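Lendby home builders teach a folding arm with tools held in the hand

Mon 29 January

A small group of builders from the Dendeo shared workshop in Lendby has reached 1552 recordings in its work on a robot arm that should one day help with laundry. The first plan, made in October, was for 1000. The group passed that number during the winter holidays and decided to go on.

The arm is called Haldane. It stands on a bench in the workshop and at the moment it does very little. Most of the work happens away from it, in the members' own homes, with grippers that are held in the hand. A person takes the gripper, closes its fingers on a piece of clothing and moves the piece the way they would like the arm to move it later. The recording goes into a shared folder, and on the weekend the group trains the arm on what has come in.

The hand-held tool has the name Anura. It has a black housing and two yellow fingers with a slot in each, and every one carries a sticker with a code, so that a recording can be connected with the tool it was made on. This is more important than it sounds. In November one tool had a finger that was mounted a little bit crooked, and all its recordings had to be taken out again by hand. It took Lesia Zhuravel two evenings.

Knitwear is the present subject. The group started with dish towels, which are flat and have four corners, and then went to T-shirts. Both went well enough. A knitted piece is different. It stretches when it is lifted, it hangs down under its own weight, and the ribbed part at the edge behaves in another way than the soft part in the middle. 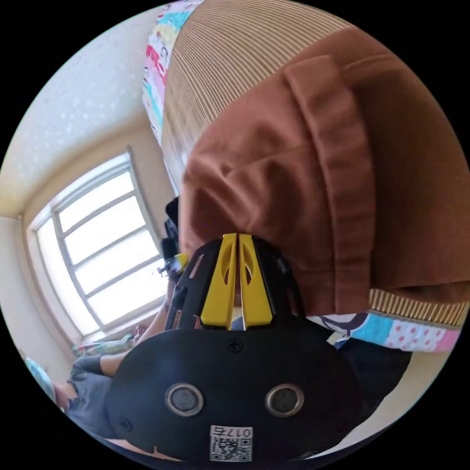 Gregor Geddes thinks the group should have stayed with towels until the arm could fold one without help. He said at the last meeting that Haldane still drops a towel too often, and that he does not see how sweaters will cure this. He would also like to see more time spent on the wrist joint of the arm, which he built twice and which still has some play in it.

Zhuravel, who keeps the recordings in order, does not agree. Her opinion is that the arm learned from towels that cloth is always flat, and that it will have to forget this sooner or later. Both have agreed to a test in February. One version of the program will be trained on towels only and one on everything together, and the two will try the same basket of laundry.

There is also the question of where people should work. At the beginning all recordings were made on the same gray table in the workshop, under the same lamp. The arm then worked well on the gray table and nowhere else. Now the members are asked to use whatever they have at home, a bed, a sofa or a kitchen table, and they should not tidy up before they begin. Patterned covers are very welcome. For a camera it is hard to find the border between a piece of clothing and a busy print behind it, and the arm must learn to find it all the same. Daylight from a window is welcome too, even if it is too bright.
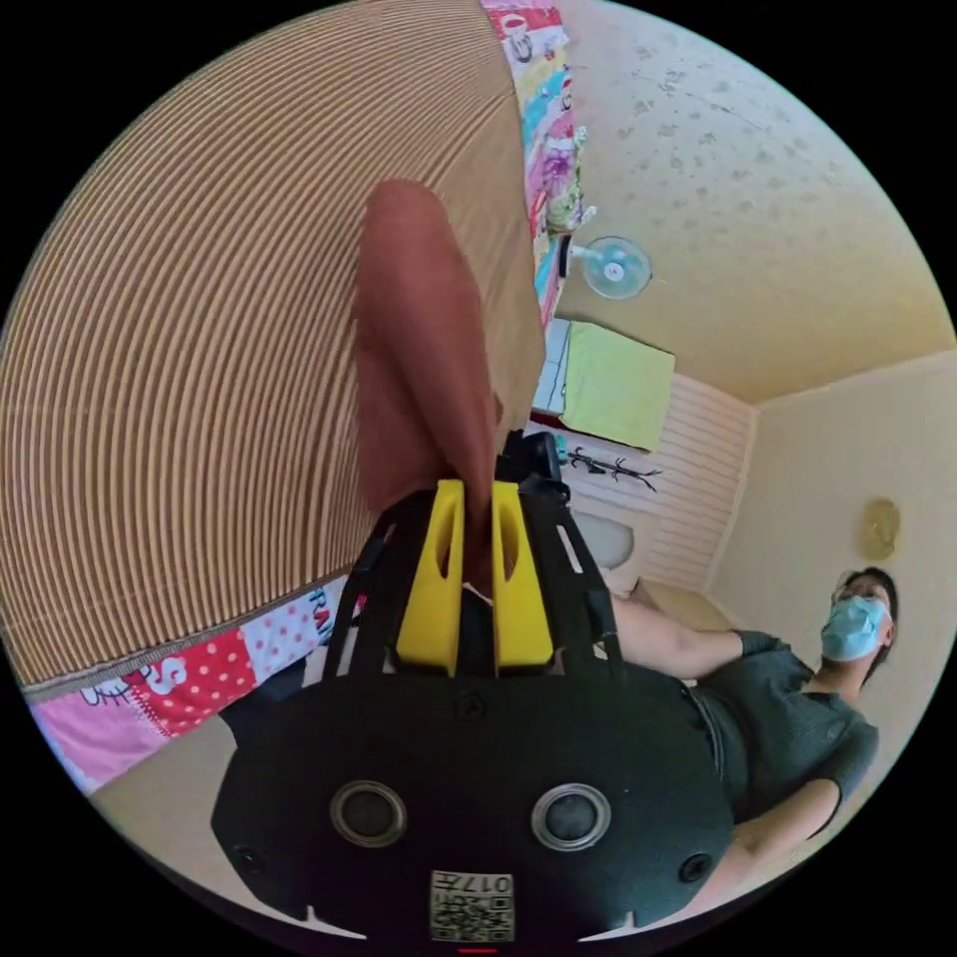

Thin pieces have their own rules in the group's instructions. Straps, belts and sleeves should be taken near the end, with the fingers closed slowly, and then lifted in one calm movement. If the piece slips out, the person does not stop the recording but takes the piece again. Ruairi Paterson wrote this rule after he noticed that the early recordings contained only good attempts, and that the arm, when it lost something, simply continued the movement with nothing in its fingers.

The costs are low but they are not zero. Each Anura needs 70 dollars in parts when they are ordered together, and the group pays for them from the workshop's monthly fee and from the sale of old motors. The drawings have been changed many times. In the present version the housing can be opened with an ordinary screwdriver. The earlier one had to be glued, and two of them broke when somebody wanted to change a cable.

Not everything about the arm is solved, and the members say this openly. Haldane can pick up a T-shirt from a flat surface and put one sleeve over. The second sleeve is successful only on good days. The arm is also slow. Jinfeng Xiong measured one complete attempt at 100 seconds, and during this time she folded the rest of the pile herself.

The group will not sell the arm, and it has refused one request to rent it out for a shop window. The drawings for the hand-held gripper can be had from the workshop, together with a list of the parts. Euan Dow, who made most of the list, asks that people read the notes on page two before they order springs. The strong ones look the same in the catalog but will tire the hand after ten minutes.

Dendeo opens its doors on Thursday evenings from seven o'clock. Visitors can try an Anura at the table near the entrance and may bring their own sweater. Wool with long hair should stay at home for now, as it catches in the slots of the fingers, and a better shape for them is still being drawn.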